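How to keep a migraine diary your doctor can use

5 min read

We use cookies to remember your settings. By continuing to read you accept our cookie policy.

If you get headaches often enough to see a doctor about them, you will probably be asked to keep a diary. Most people write too much in the first week and nothing by the third. The method below takes a minute or two a day and fits on one sheet of paper a month.

What you need

A ruled sheet or a plain notebook, and a pen kept with it. A phone works too, but many people find a bright screen unpleasant during an attack. The Starkside clinic in Dadton hands out a printed sheet, and you can copy its layout by drawing one line for each day of the month and six columns.

Step 1. Label the columns

Use these headings: date, start time, end time, pain, medicine, notes. Leave the notes column wider than the rest.

Step 2. Choose a pain scale and stick to it

A scale of 0 to 4 is enough. Zero is no headache. One is a headache you can ignore. Two slows you down. Three means you stop what you are doing, and 4 means you are in bed. Write the scale at the top of the sheet so you don't drift from it. Record the worst point of the day.

Step 3. Fill in every day, including the good ones

Put a zero on days without a headache. A blank could mean you felt fine or it could mean you forgot, and your doctor can't tell which. Do it at the same time each evening, perhaps when you brush your teeth.

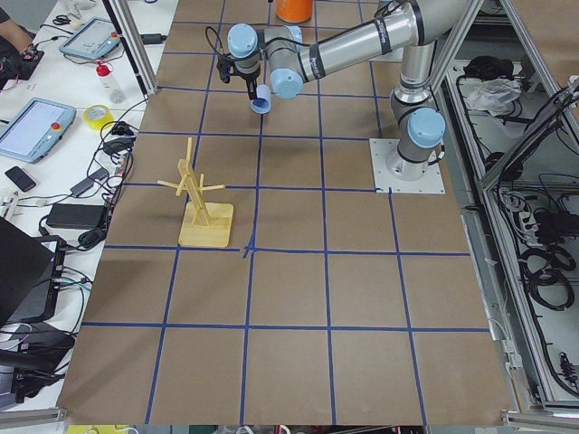
If you miss a day, leave it blank and carry on. Don't guess at it later.

Step 4. Write down all medicine

Include what you bought at the chemist as well as anything prescribed. Note the name, the dose and the time you took it. Taking pain relief on too many days of the month can itself bring on headaches, so the number of medicine days is often the first thing a doctor looks for. Put a small tick beside the dose if you felt better within two hours.

Step 5. Keep the notes short

A few words will do: slept badly, skipped lunch, period started, long drive. Mention any change in your vision, numbness, or trouble with light or noise. Don't try to work out your triggers in the first month.

Step 6. Add up the month

At the bottom, write the number of headache days, the number of days at three or more, and the number of days you took medicine. Bring the sheets to your appointment. Csenge Nyitrai, a nurse at the clinic, prefers to see three months together.

When not to wait

Get urgent medical help for a sudden, severe headache, or one that comes with a stiff neck and fever, confusion, weakness on one side, trouble speaking, or a recent knock to the head. Fill in the diary afterwards.

Last reviewed June 2023

Sign up for our monthly health newsletter. You can unsubscribe at any time.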